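Lonside, 24/01/2021. We've started recording examples for Roreo, our brush-sorting system, and I'm so happy to share it!
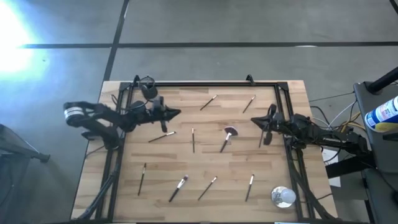

Makeup brushes are slim and roll about, so we teach with two arms and want up to 100 runs by June.
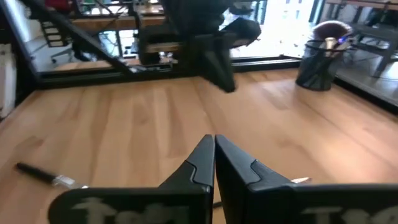 Zieliński

A mesh cup is the goal each time. Slow runs stay in too!

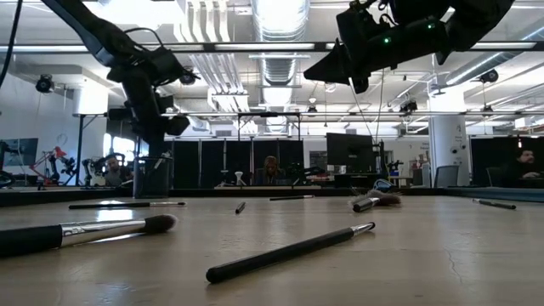

Zasby, my little company, will share the first 34 runs free.

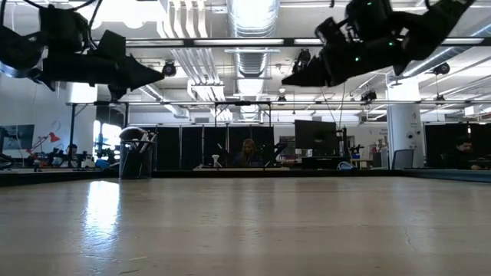
Want a set? Write to our Lonside office.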